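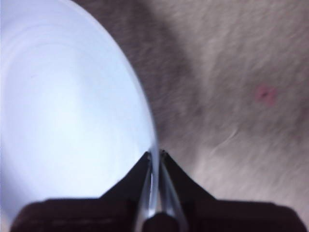

Shota Takeda objects that the second edition of a textbook costs a department more than the first, and that the added cost never shows up in the price list. Takeda made the remark in a written response to the draft of this article, and the records of the Caltero introductory statistics course bear it out. The course changed editions in June. The list price of the book rose by 8 dollars. The staff time needed to bring the syllabus, the problem sets and the answer files into line with the new numbering took up most of the break between terms.

The case is ordinary, and for that reason it is worth setting out in detail. Most teaching departments replace a core textbook on a cycle set by the publisher. The old edition goes out of print, the campus store can no longer fill an order, and the instructor receives a notice that the assigned book has been replaced. The decision has in effect been made before the department meets to discuss it.

Caltero had used the first edition of the Grareck text since the course was created. Over that period the instructors wrote a large body of material keyed to it: weekly reading guides, lab handouts, and a bank of test items sorted by chapter and section. None of this material quoted the book at length, but nearly all of it pointed to the book by number. When the second edition moved the chapter on sampling ahead of the chapter on probability, each of those pointers went out of date.

The publisher supplied a conversion table with the instructor package. It matched old problem numbers to new ones, chapter by chapter, and marked the problems that had been dropped. It did not mark problems whose wording was the same but whose data had changed. The department found 87 of these. In each case the old answer file gave a value that was correct for the first edition and wrong for the second.
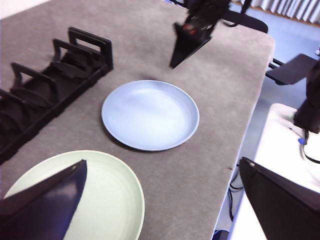 How were the changed problems found? Two instructors worked every assigned problem from the new book by hand and compared the results with the old answer file, line by line.

The method was slow, and the department looked for a shorter one. A text comparison of the two editions would have caught the altered data in minutes, but the publisher released the second edition only as page images within its own reader. The files could be viewed and printed in short runs. They could not be searched across chapters.

The problem is less severe with material that is stored by topic instead of by page. Nechyporuk, a smaller press that sells a competing text, assigns each problem a permanent code. A problem on the median keeps its code from one edition to the next, and if its data change, a letter is added to the end. An instructor who builds a problem set from codes can reprint it under a new edition and see at once which items need attention. The codes appear in small type in the margin, and students tend to ignore them.

Caltero considered moving to the Nechyporuk book and decided against it. The text is sound, but its treatment of regression starts later than the course calendar allows, and the switch would have meant rewriting the lab handouts as well as the problem sets. The department chose to stay with Grareck and to change its own filing system.

Under the new system, held in a course database called Cledik, each item carries a topic label, a skill label and a pointer to the book. The pointer is a separate field. When an edition changes, the field is replaced and the rest of the record stays as it was. The labels were kept few on purpose. An early draft had a label for every heading in the book, which would have tied the records to the book all over again.
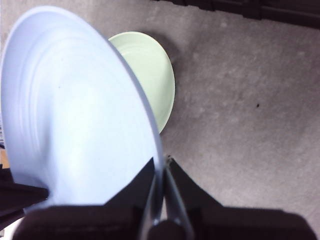 What happens to students who already own the older edition? They may use it for reading, and the weekly guide lists page numbers for both versions, but graded problems are printed in full on the handout.

Printing the problems in full required permission, and the publisher granted it for enrolled students only. The term runs for 5 years. After that the department must apply again or write its own problems, and it has started to do so for the chapters on sampling and on tables. The revised course opened in August 2020 with the records for those chapters complete. The records for regression still carry first-edition pointers and are being corrected in the order in which the topics are taught.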